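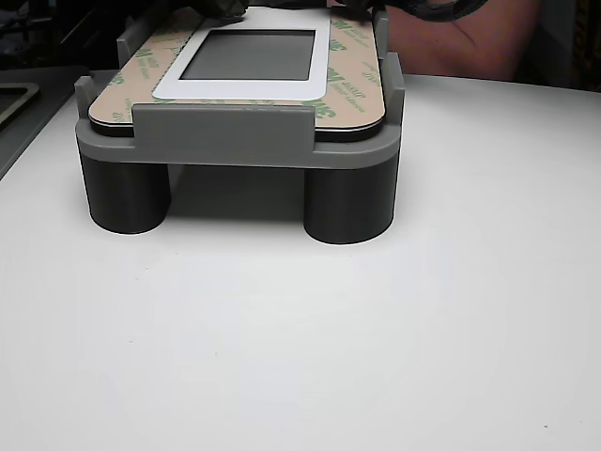

Figure 1. Panel seated in the raised fixture, liner side up.

Unit 5: Pressure-Sensitive Adhesive on Flat Panels
Bench Assembly, course handout
Prepared by Yevdokiia Zhuravel
Revised 2025-05-05

5.1 Scope

The unit covers the application of double-sided transfer adhesive to small flat panels, the handling of the release liner, and the final bond. Screws, clips and liquid adhesives are treated in Unit 6. The practice part is the Rosutero display panel. Students who missed the surface preparation session in September should read the Unit 4 notes first.

5.2 Terms

Transfer adhesive: a film of adhesive with no carrier of its own, supplied on a release liner.

Release liner: the printed sheet that protects the adhesive until the moment of bonding. It is treated so that the adhesive lets go of it cleanly.

Wet-out: the spread of the adhesive into full contact with a surface. Poor wet-out is the usual cause of early failure at corners.

Dwell: the time between pressing a joint and putting any load on it.

5.3 The fixture

The fixture has a shallow body on short legs, with guide posts at the corners. The posts locate the long edges of the panel. A wide tab at the front center stands against the front edge and sets the position in the other direction. The posts are guides and do not clamp. A panel that has to be forced between them is the wrong revision or has adhesive on its edge; remove it and check.

The panel goes in with the liner up. The liner has a cutout around the window, and the window must stay free of adhesive. Check the border before going further. Adhesive that creeps onto the window side of the border cannot be trimmed in place, and the part is set aside.

Keep the tabletop under the fixture clear. A scrap of liner beneath one leg tilts the body, and the error shows up later as uneven pressure.

5.4 The roll

The adhesive in this unit is sold on a roll with a tan liner and green print. Read the product number on the liner before cutting. Several grades look nearly the same at arm's length, and the grades are not interchangeable in the exercises. In the course log, write the number as printed — do not shorten it.

The roll stays in its holder. Pull the free end off at a low angle and keep it straight.
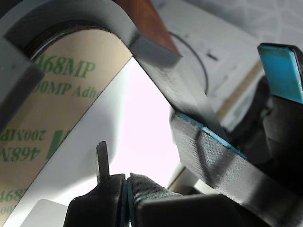

A strip pulled sideways will wander on the roll and take on a curl, and a curled strip is hard to lay down flat. If the edge of the roll has picked up dust, discard the first turn.

Cut each piece 2 mm over length. The Lutley shear is set up for straight cuts; use the Biten die for pieces with a window. Do not cut windows freehand. Store cut pieces flat, between clean sheets, with nothing stacked on them.

5.5 Procedure

1. Wipe the receiving surface with the solvent issued for the exercise. Let it dry fully.
2. Seat the panel against the front tab, then lower it between the posts.
3. Inspect the liner for creases, lifted corners and stray fibers.
4. Lift one corner of the liner and fold it back on itself. Pull low and slow, along the long side.
5. If adhesive lifts with the liner, stop. Lay the liner back down, press the corner, and start again from the opposite end.
6. Place the mating part. Make contact along one edge first and lower the rest, so that air can leave.
7. Press from the center outward for 30 seconds. Pressure matters more than time at this step.
8. Leave the joint alone for the dwell period given on the exercise sheet.

The bond builds over many hours. A joint that feels firm after a few minutes has reached only part of its final strength, and pulling at it to check will spoil the wet-out already gained.

5.6 Common faults

Trapped air. Mating part set down flat in one motion. Small bubbles in the middle of a wide area may be accepted; any bubble that reaches the window border may not.

Corner lift. Surface not clean, or pressure applied only at the center.

Offset. Panel not in contact with the front tab. Repositioning after contact is not allowed — the adhesive stretches and the border no longer matches.

Torn liner. Pull angle too steep, or a nick left by a dull blade.

5.7 Assignment

Complete one panel and record the lot number, grade, dwell time and any faults by the names used in 5.6. Background reading is Fan, Notes on Bonded Assemblies, up to page 157. Bring the finished panel and the log sheet to the next session. Peel tests will be done in Unit 7 on the same parts.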